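Gripper trial at Trivcombe — common questions

Which grippers do you compare?
Two-finger models only: the Pukano and the Ķēniņš. Both go on the same arm and do the same dish rack tasks.
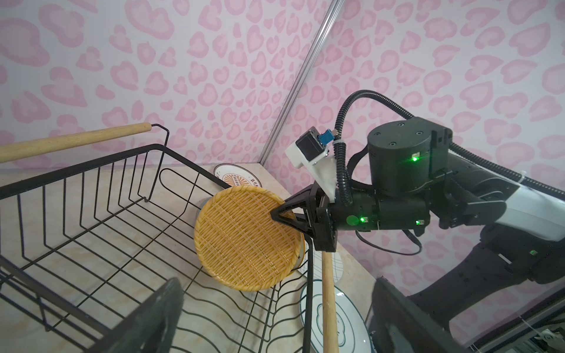 Each gripper has 200 attempts per task, so 400 for the pair.

Can I send my own plates?
Yes, please write to Trornness first. Flat plates with a wide rim are welcome — very deep bowls we do not test yet.

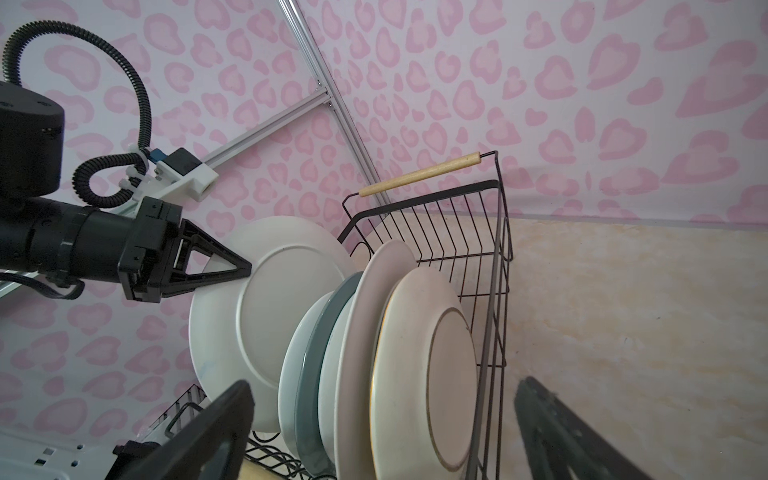 Results are put on this page in June.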